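Progress report on equipment planning, second period
Submitted to the Sikine Fund, 2019-11-21
Grant line: handling of garments, purchase and preparation

1. What this report covers

In the first report we informed the Fund that our laboratory in Badton had started to prepare the purchase of equipment for garment handling. The present report explains what was done after that, what was spent, and what we ask the Fund to decide before the next period. The training of the model is not part of this grant line and is reported separately by our partner, Mwaipopo.

The main change is in the order of the purchases. In the original plan, the robot arm was to be bought first and the hand-held grippers second. We have turned this order. The recording of the human demonstrations does not need the arm, and it takes much longer than we had written in the proposal. The arm would stand in its box for several months, and its warranty would already be running. We informed the Fund of this change by letter and received the agreement.

2. Work at the recording station

The recording station is now in use. It has a black curtain as background, held with clips along its upper edge, and the room lighting is from the ceiling. We had a budget position for separate studio lamps, but after the first trials we decided to wait with them. If the recordings from the darker side of the curtain are judged too weak by Mwaipopo, we will come back to this position.

The tasks are done with clothes and hangers. The operator holds the gripper in the hand and the camera on it records the work from close to the fingers. The fingers carry printed markers, and the pads in front are orange and ribbed.

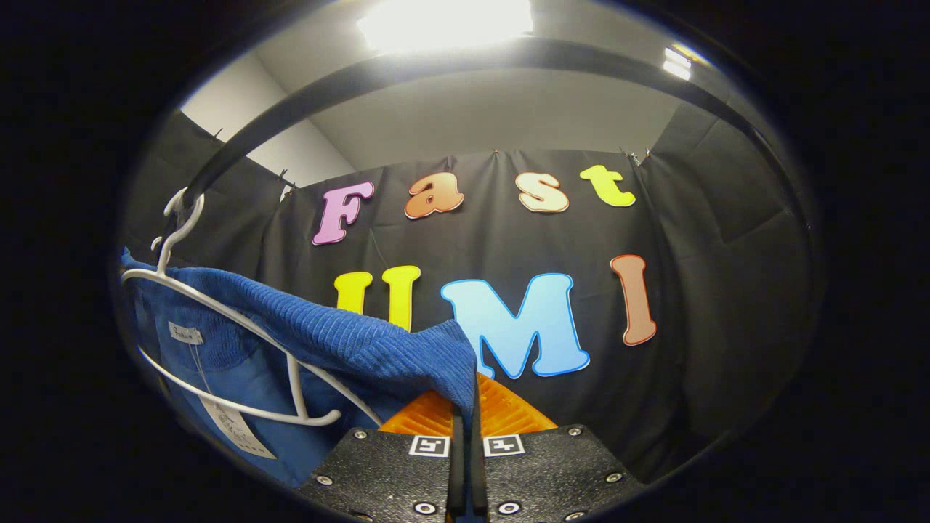
Garment Handling Group, Dumix Laboratory, Badton

Fabric with ribs, like corduroy, is one of the types that we asked to have in the set from the beginning. We also keep the paper tags and the sewn labels on the clothes, because in a shop or a warehouse they will be there too. Mwaipopo has confirmed that they want them kept.

3. Spending up to now

From the position "hand-held equipment" we have paid 3,000 dollars. This includes the grippers, the mounts for the cameras and one first set of spare pads. From the position "consumables" we have paid 137 dollars, mostly for hangers, clips and printed markers. The clothes were bought second-hand or at reduced price and are booked under "materials", where we are still under the plan.

The position "robot arm" is not touched. We would like to keep it complete and not move any part of it to other positions, even if the consumables should become more expensive.

4. Points where the plan was not correct

The spare parts were planned too low. In the proposal we counted the finger pads as a part of the gripper, with no replacement during the project. The supplier told us later that the pads should be considered as consumable, and the price list for them is separate. We should have asked this before we sent the proposal.

The delivery time was also longer than we expected. The second order of mounts arrived 18 days after the date in the offer. During this time we worked with one station only. For the next orders we will write the delivery date into the purchase contract.

A smaller point is storage. The recordings need more disk space than we calculated, and at present we use the shared server of the laboratory, where the space is not reserved for us. This is acceptable until February, but not longer.

5. What we ask the Fund to decide

We ask for permission to open a new position "spare parts and wear", with almost 1,000 dollars, to be taken from the position for studio lamps. The total sum of the grant stays the same. If the lamps become necessary after all, we will pay them from the laboratory's own budget.

We also ask that the decision about the arm is moved to the end of the next period. We have two offers at the moment. One arm is cheaper, but the gripper needs an adapter that would have to be made in our workshop. The other comes with a suitable flange, and the service contract is required for the first year. We prefer the second offer, but the service contract was not in the proposal and we would like to speak with the Fund before we answer the supplier.

6. Next period

The second recording station will be set up in the same room, with the same type of curtain. We will order the spare pads as soon as the new position is approved. The offers for disk storage will be collected in parallel and sent to the Fund together with the comparison of the two arms.

The inventory list and copies of the invoices are attached in the annex.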